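Holiday Lettings Management, Unit 2: Turnover and Occupancy
Course notes, Lavanya Thevar

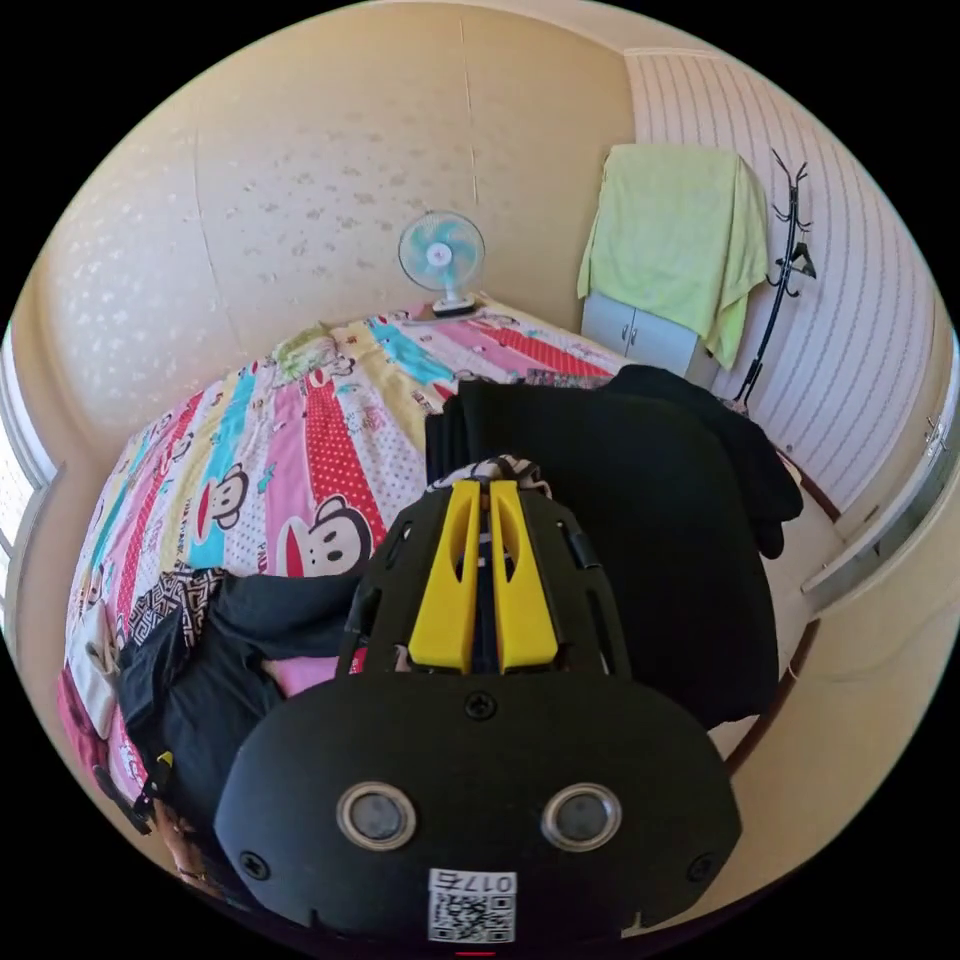
Fig. 1. Bed with striped quilt.

2.1 Definitions
A turnover is the interval between check-out and the next check-in. An available night is one open to paying guests. Owner nights and repair nights are left out of the count.

2.2 Occupancy
Occupancy = nights sold divided by nights available. The Tirnport properties had 2,405 nights available and sold 174 of them to returning guests. Returning guests are reported as a separate line - do not add them to the total a second time.

2.3 Minimum stay
A two-night minimum lowers the number of turnovers but can leave single nights unsold between bookings. Quinlan drops the minimum for gaps of one night. Prornum keeps it all year except April.

2.4 Linen
Cost is charged per turnover, whatever the length of stay. Quilts and blankets are costed apart from sheets.

Reading: Rakena, J., Letting by the Night, chapter 2.
Exercise sheet to be handed in before Unit 3.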